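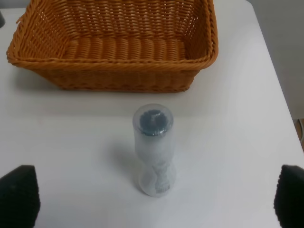

Packing Gets a Second Pair of Hands

March — by Přemysl Machala
Filed under: Work & Shop Floor

The gift basket line at Ranero's Daltport warehouse has run the same way for as long as most of the staff can remember. Somebody takes a wrapped bottle off the table, sets it in a basket, checks that the cap end is covered, and reaches for the next one. In the busy months that can go on for a whole shift.

For part of the line that job now belongs to a robot arm with a two-finger gripper. The arm was set up by Ilstead, a small automation firm from across the river, and it has been running alongside the packers through the slow season. Ranero plans to keep it through the fall rush and then decide on more.

The work it does is narrow. It picks up a wrapped bottle and puts it in a wicker basket. People still do the wrapping, the filling around the bottle, the ribbon, the card and the final check. The arm doesn't handle the jars, because the mix of sizes changes from order to order, and it doesn't handle anything a customer has sent in to be included.

Wrapping has turned out to be the hard part. A bare glass bottle is the same shape every time. Once it has soft packing around it, the sides bulge in different places, and the folds shift when the fingers close. The first settings squeezed too lightly and bottles slid. The next ones held fine but left the wrap bunched up at the neck, and a packer had to redo it. Ilstead's people spent 9 working days on grip settings before the packers agreed the bottles were coming through in decent shape.

Baskets were the other problem. They are woven by hand, and no two have quite the same rim. Strand ends stick out on some of them and catch on the wrap. Packers used to push those ends back in without thinking about it. Now there is a step for it: baskets are checked and trimmed before they go to the table. It takes a little time, and several people on the line have said they would have liked that step years ago.

The first full run was 851 baskets, spread over two weeks. The order it was part of came to 2000, with the rest packed by hand at the regular tables. The arm is slower than a good packer on any single bottle. It makes up some of that by not stopping for lunch, though it does stop whenever a bottle tips, and someone has to walk over, stand it up and press the button.

That walking over was a complaint early on. The person tending the arm was also expected to keep up a normal packing count, and the two didn't fit together. After a meeting between the line crew and the floor manager, tending became its own assignment. People rotate through it in blocks of 2 hours. There is a short training, and it pays the same as packing. Some of the crew asked for a higher rate, and that question is still open.

No jobs have been cut. Ranero has told staff that it will hire fewer seasonal packers if the arm stays, and it has not said how many fewer. For the year-round crew this is mostly a change in what the day is made of — less reaching and lifting, more wrapping and checking. A few people with sore shoulders have asked to stay on the finishing end for good. Others say wrapping all day is harder on the fingers than lifting ever was, and they want the rotation to cover every station.

Supervisors are also sorting out the paperwork. Damage reports used to carry the initials of the person who packed the basket. For now, anything from the robot table goes down under the station and not under whoever was tending it. The crew asked for that in writing and got it.

The Arumugam site, which packs the smaller boxes, is due to get a look at the same setup later in the year. Its crew has been invited to come over for a shift and try tending before anything is decided there.

Comments

packline_deb
I do this work at a different company. The part about tending plus a full count is exactly what happened to us, except ours never got fixed. Glad somebody sat down and talked about it.

Tom R.
What happens to the seasonal people who come back every year? My sister-in-law is one of them and she hasn't heard anything.

oldglasshand
Try a firmer wrap with less air in it. We had the same sliding trouble with a clamp conveyor.

M. Quill
Can the tending block be split? Two hours of watching a machine is a long time on your feet.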